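Chapter 4
Salt, Sugar and the Shop on the Corner

In this chapter you will find out:
how small shops decide what goes on the shelf
why snacks are sold in so many sizes
how to read a price label and compare two prices fairly
what happened when a supermarket came to Traltatgate

Key words: stock, margin, wholesaler, unit price, impulse buy

Think of the shop nearest to your home. You could probably walk round it with your eyes shut, and yet there is a whole world of decision-making on those shelves! Somebody chose every tin and every bar, guessed how many would sell, and paid for them before a single customer came through the door. That guess is the heart of shopkeeping, and it is the subject of the next 16 pages.

We begin in Traltatgate, a street of terraced houses on the hill above Predstead. Barnabás Farkas opened his shop there with a borrowed till and one long counter. Farkas (the shop has only ever had the one name over the door) now stocks 674 different lines, from lamp oil to liquorice, and the snack shelf takes up less room than the bread. It still brings in more profit per metre than anything else in the building — a fact that surprised its owner when he first worked it out.

Snacks are a lovely thing for a shopkeeper to sell. They are light, they keep for months, and people buy them without planning to. A customer who comes in for milk may leave with milk and a bag of something salty. Shopkeepers call this an impulse buy, and a good deal of thought goes into where the bags hang and how bright they are.
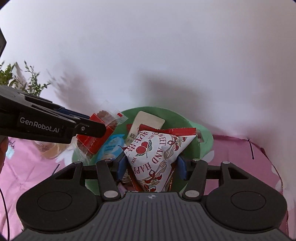

What is the difference between a margin and a profit? The margin is the gap between what the shop pays for one item and what the customer pays for it. Profit is what remains from all those gaps once the rent, the wages and the electricity bill have been paid.

Keep those two words apart in your mind and the rest of the chapter becomes much easier. A shop can have a handsome margin on every packet and still lose money over the year, if too few packets are sold.

In September a supermarket called Cillico opened at the bottom of the hill, with some 3,000 lines and a car park. Many people in Predstead expected the corner shop to close by spring. Section 4.2 follows what Farkas did instead, week by week, using the shop's own order book. You will see the mistakes as well as the clever moves, and there are plenty of both!

Before you read on
Visit a small shop near you and choose one kind of snack. Write down the price and the weight of the smallest bag and the largest bag. Work out the price of 100 grams for each, and bring your figures to the lesson. We shall need them in Section 4.1, where we look at unit prices.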